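Hekirard compact dish rack – three months in

Bought this in November after the old wire one rusted through. Paid 13 quid at Prestadach, the big shop out by the roundabout, reduced because the box was split. Didn't need the box.

Short version – good rack, bad feet, would buy again. Long version below for anyone stuck between this and the Swati one, which I also had for a bit and sent back.
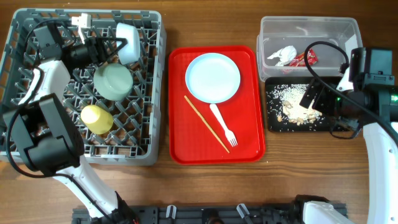

Size is the thing to check first. The listing gives the outside measurment only and the walls take up more than you'd think. Mine is for two people, one proper meal a day, mugs all day long. Fine for that. Bowls are where it does well – the square white dish and the sage green bowl both sit in the grey grid with room to spare, and the diamond pattern floor stops the round one rolling about. Big roasting tin, forget it. Lean that on the tap like everyone else.

Draining is decent. Open floor so the water goes straight through, but there's no tray included, which the Swati does have. I use an old tea towel folded in half. Changed daily, or it smells. Hulevetti do a drip mat that's meant to fit, 88 reviews and half of them say it curls up. Not risking it.

Cleaning – bit of a pain. Lots of little corners. Limescale got in by week five (hard water here) and a wipe won't shift it. White vinegar, old toothbrush, ten minutes, rinse. Do it in the bath if your sink's small.

The feet. Four rubber stubs, push-fit. One came off the first week, another went down the side of the cooker and is there still. Emailed Hekirard, got a reply from a Mei Lindgren, very polite, replacements came in 3 days no charge. Glued them in. Should've been glued at the factory, but top marks for the service.

Cutlery next. No pot for it, so you need your own. Small stuff just drops through or lies flat and stays wet. And plastic picnic things are worse, they hold on to marks whatever you do.

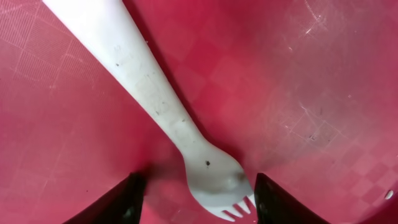
Against the Swati

Swati is taller, has the tray, has a cutlery pot. Also wobbles when full and costs nearly double. My neighbour Cledwyn Howells swears by his but he's got a massive draining board and I haven't. If you've got the space, maybe. I found the plate slots too tight for anything with a deep rim, so every pasta bowl ended up on top in a heap. Back it went.
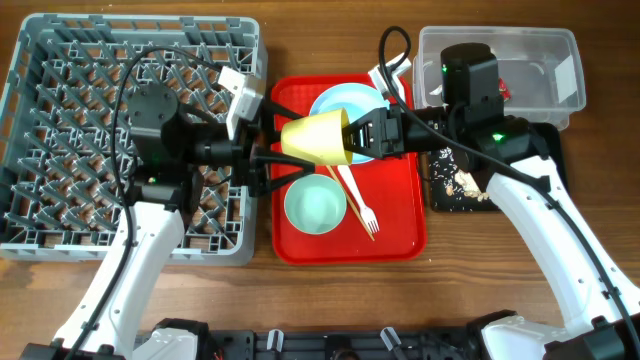

Grey rack, nothing in it, next to the red tray and the clear tub.

Score – 4 out of 5. Loses one for the feet. Would of been a half off for no drip tray but at that price I'll let it go. Will update if the grid cracks.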